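Give Them the Afternoon Back

Every May our school hands its sixth graders an open afternoon a week, and every May I fall for the idea all over again. They pick something they want to figure out, they find the stuff, and they get to work. No worksheet! I'd do it all year if the schedule let me.

People worry about wasted time. I get it, I worried too. But the time that looks wasted is where kids start asking real questions. One group last spring spent two whole sessions arguing about how to measure the slope of a ramp (I bit my tongue the entire time), and when they finally settled it, they could explain slope to anybody who walked in. 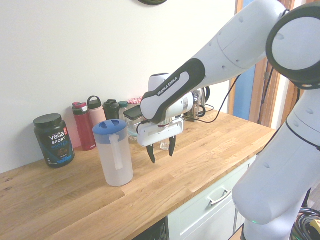 A Franka Emika arm over a butcher-block countertop.

Fouzia Minhas, who teaches across the hall from me at Lesadmont, runs hers with 32 kids and one rule: write down what you tried. Those notebooks are wonderful. They're messy and full of crossed-out plans, and you can watch a kid change her mind from one page to the next.

So my pitch to other schools is to start small. Pick one afternoon and give it 6 weeks. Let the room get loud, let a few projects flop, and invite the parents in at 2:30 to hear the kids talk about all of it, flops included. Mine love telling those stories best.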